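Looking after a hand-held gripper: tips from the workshop bench

Filed under Workshop, by Jacqueline Tessier 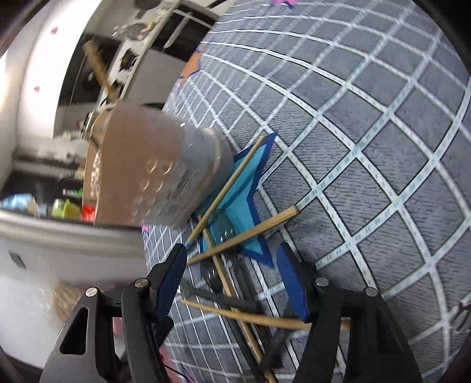 How often should the finger pads be cleaned?

Wipe them at the start of every session, and again whenever you change from one kind of object to another. A soft cloth, barely damp, with a drop of washing-up liquid in the water is all they need. Let them dry before you pick anything up.

I have been keeping our hand-held gripper going for a good while now, and people who have just got one of their own keep writing to ask me the same handful of things, so I thought I would put it all on one page and save us both some typing. Ours is the two-fingered kind with blue pads on black plates, and most of what follows will suit anything built along the same lines.

Pads first, then. Rub along the length of the pad and work down towards the root of the finger, where the fluff gathers. Please don't be tempted by white spirit or nail varnish remover! I ruined a very nice pair that way in my first March with the thing — they went shiny, then tacky, and then they held on to everything I wanted them to let go of. If a pad has begun to lift at the tip, peel it off completely and put on a fresh one. Glueing down a corner buys you an afternoon at best, and the lump of glue will push the fingers out of line.

Always change both pads together, even when only one looks tired. A new pad is a touch thicker than an old one, and with a mismatched pair you'll find thin things like skewers rolling over to one side as you close. I buy mine from Prisier, who sell them in packets, and I write the date on the packet with a marker pen so I know which ones have been sitting in the drawer the longest.

Now the pivots. There are two small screws to a finger on ours, and they want to be snug and no more. Do them up until the finger stops rattling, then back off a whisker, and open and close it by hand a few times. It should swing freely the whole way. Hervé Arnaud taught me to put a tiny dot of paint across the screw head and the plate beside it, so that a screw which has crept round shows up at a glance, and I've done it on every gripper since. Use a screwdriver that fits properly. Those little heads chew up in no time, and getting a chewed one out is a miserable evening's work (ask me how I know).

A drop of light oil on each pivot will do, put on with the end of a cocktail stick. Keep it well away from the pads. If you do get oil on a pad, take the pad off and use another.

Layered plates collect dust in the gaps and the slots. A clean, dry paintbrush gets it out nicely, the sort you'd use for watercolours. I had a bottle of Lebrun air duster on the shelf for a while and didn't get on with it, as it only blew the fluff further in.

Cables deserve more care than they usually get. Leave a gentle loop so that nothing pulls tight when the fingers are fully open, and hold it with soft tape, which you can undo without snips. I once nicked a cable cutting off a plastic tie and spent two days blaming the motor. Run the cable between your finger and thumb now and then, feeling for flat spots or kinks.

After any work on the fingers, check that they meet. Close them slowly on a strip of ordinary writing paper and give it a tug. It should drag evenly at the tip, the middle and the root. If it slips out at the tip, look at the pivots before anything else, and then at how you stuck the pads on. Only after that would I go near the settings, and do write down the old numbers before you touch them. Mine closed beautifully at 367 until I fitted new pads, and I'd have been quite lost without the note in the back of the book.

For a trial run afterwards I like a muddle of chopsticks on a flat mat, all lying across one another, and then something smooth and round such as a can. Sticks tell you about the tips, and a can tells you whether the pads are gripping along their length. Give it a good few goes with each, and listen as well as look — a dry pivot ticks.

When you put the gripper away, leave the fingers a little open. Pads left pressed together take a set over the weeks and can stick to each other in warm weather. I keep ours in a lidded Felau box with an old tea towel underneath, out of the sun from the window.

Azucena Villalobos has asked whether talcum powder helps with sticky pads. It does for an hour or so, and then it gets into the pivots, so I would leave it in the bathroom.

Last looked over 20 April 2020. The part about cables is longer than it used to be, thanks to a letter from Nasrin Mirzaei.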